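4장. 기어 조립 셀 작업 전 준비 및 교대 절차

적용: Binoren 양팔 조립 셀, Nostmont 공장 2층 라인
개정: 2024년 6월

4.1 바뀌는 것부터

기어 끼우기는 이제 로봇 팔 두 대가 함. 작업자는 부품 공급, 감시, 최종 검사. 손으로 끼우던 때 쓰던 작업표(양식 2714)는 폐지. 남은 용지 쓰지 말 것.
한 사람이 셀 하나 담당. 옆 셀까지 봐 달라는 요청은 반장 승인 있어야 함.

4.2 시작 순서

1. 작업대 천 펴기. 심하게 접힌 곳 있으면 손으로 밀어서 폄.
2. 금속 원판을 양팔 사이에 평평하게 놓음.
3. 원판의 핀 확인. 휘었으면 교체, 망치로 펴지 말것.
4. 공급할 기어는 원판 옆에 눕혀 둠. 겹쳐 놓지 않음.
5. 카메라 렌즈 닦기. 마른 천만.
6. 케이블이 팔 관절에 걸리지 않는지 봄.
7. 울타리 밖으로 나와서 Cabello 패널에서 "준비" 누름.
8. 저속으로 한 사이클. 이상 없으면 "자동".

주의: "자동" 상태에서 손 넣지 말 것. 기어 하나 떨어져도 마찬가지. 정지 누르고, 표시등 꺼지고, 10초 기다린 다음.
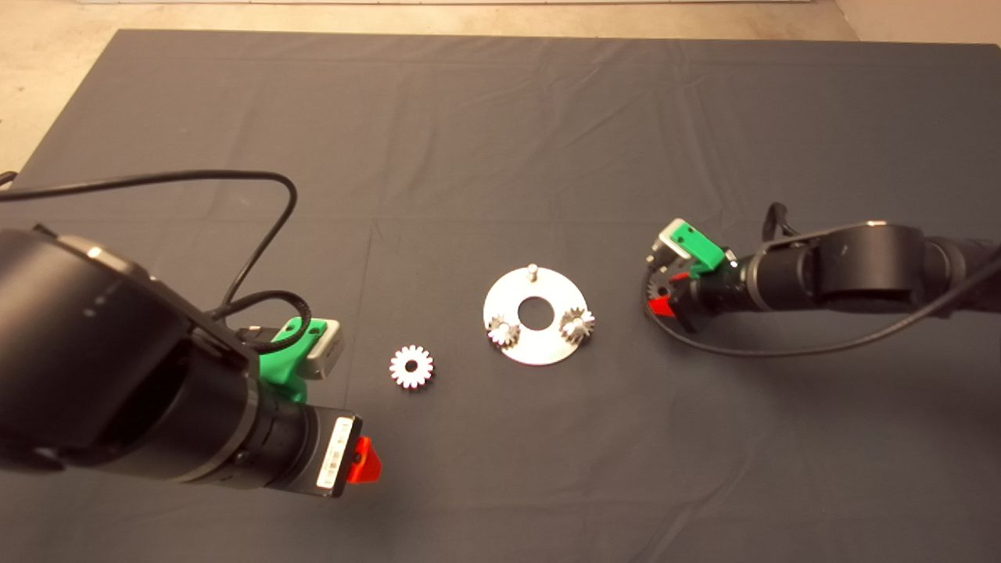 자동화되면 조립 담당자 자리는 없어지나요?
조립 담당 4명은 전원 그대로 근무하고, 직무명만 "셀 운영"으로 바뀝니다. 임금 등급은 12월 재평가 때까지 유지합니다.

4.3 멈췄을 때

1. 패널 메시지 먼저 읽고 적음. 지우고 나면 다시 안 나옴.
2. "집기 실패": 기어 위치 다시 잡고 재시작.
3. "끼움 실패": 기어 구멍이랑 핀에 이물질 있는지 확인. 같은 핀에서 또 나면 원판 통째로 교체.
4. "영상 없음": 카메라 케이블 커넥터 확인. 브래킷은 건드리지 말 것, 각도 틀어지면 보정 다시 해야 됨.
5. 위에 없는 메시지는 Ulow 정비팀 내선 13번.

참고: 정지 횟수는 개인 평가에 안 들어감. 눈치보지 말고 누르세요. 늦게 눌러서 그리퍼 손가락 부러지는 쪽이 훨씬 비쌈.

4.4 검사는 사람이

완성된 원판은 꺼내서 기어를 손으로 한 바퀴 돌려 봄. 뻑뻑하거나 튀면 불량함으로. 로봇이 "완료"라고 띄워도 작업자 판단이 우선임. 불량 사유는 한 줄이면 됨.
예전에 손으로 조립하던 분들은 감으로 금방 아는데 새로 온 분은 처음엔 잘 모름. 첫 주는 경험자랑 같이 검사할 것.

4.5 교대

1. 사이클 끝난 뒤 정지. 중간에 넘기지 않음.
2. 팔은 대기 위치로. 그리퍼에 기어 물린 채로 두지 말 것.
3. 정지 기록, 남은 부품 수 적고 다음 사람과 같이 확인.
4. 패널 로그아웃. 남의 계정으로 작업하면 기록이 꼬임니다.

주의: 교대 시간에도 울타리 문은 닫아 둠. 청소는 전원 내린 후에만. 전원 내리는 방법은 5장.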